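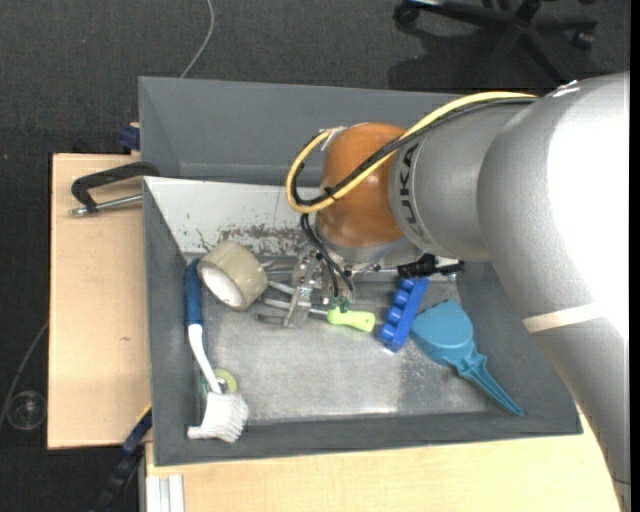

Reverb measurements for the reading room are done. Posting the method and numbers in pieces, as a few people asked after the May thread.

2/ Room: rectangular, hard plaster on three walls, glazing on the fourth, thin carpet over concrete. Volume is 300 cubic meters. The complaint was that speech turns to mush past the second row of tables.

3/ Source was a balloon pop. Yes, I know. A swept sine through a decent speaker gives a better signal-to-noise ratio and repeats properly. The speaker was on loan, the balloons were not.

4/ Balloons are weak in the low end and vary from one to the next. I threw out everything below the 125 Hz band. Treat the 125 Hz result itself as a guide only.

5/ Six mic positions, two source positions. No mic closer than a meter to any wall or table. Windows shut, ventilation off. I stood behind the mic each time and held still until the decay was gone.

6/ RT60 is the time for sound to drop by 60 dB. You almost never get 60 dB of clean decay in a real building, so you measure a shorter stretch and extend the slope. I used T20: from -5 to -25 dB, times three.

7/ Mid-band result (500 Hz and 1 kHz averaged): 1.4 seconds. For talks in a room this size I'd want 0.8 or less.

8/ Sabine, metric: T = 0.161 V / A. Put in 300 and 1.4 and you get 34.5 square meters of absorption. To reach 0.8 you need 60.4. The gap is 26 square meters, before any safety margin.

9/ Two panel quotes. Plorken: 100 mm mineral wool, fabric face. Wemano: thinner felt, cheaper per panel, easier to hang. The felt does fine at 2 kHz and very little at 250 Hz, and 250 is where this room is worst.

10/ Going with Plorken for the back wall. The quote is 893 for the first batch, delivery included, fixings extra. The second batch waits until I've measured again.

11/ Placement: back wall first, then the side wall facing the glass. Parallel hard surfaces give flutter echo, and you can hear it with one hand clap by the door. Curtains would help at the top end – they'd do nothing for 250.

12/ Correction to 8, thanks to Mairéad Mac Mathúna: panels cover plaster that was already absorbing a little, so you count the difference between the two coefficients. Small change with painted plaster, but it belongs in the sum.

13/ Someone asked about phone apps. Fine for a before-and-after check if you keep the same phone in the same spot. Turn off automatic gain first, or the decay slope is meaningless.

14/ Repeat measurements once the back wall is up. Same positions, marked on the floor with tape.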